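Judit Szűcs has been building her robot in the shared workshop at Silstead for 36 weeks now, mostly in the evenings and mostly with a mug of tea going cold somewhere nearby. She calls it Flulley, and it has two arms, two black hands and a long list of jobs still to learn. The kitchen island, with its double sink and its rack, is where she hopes it will one day do the dishes – but first come the fingers, which she tunes one joint at a time.
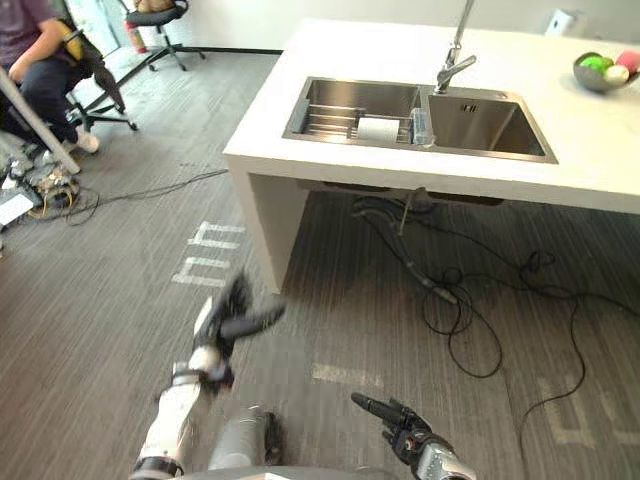 What it has cost so far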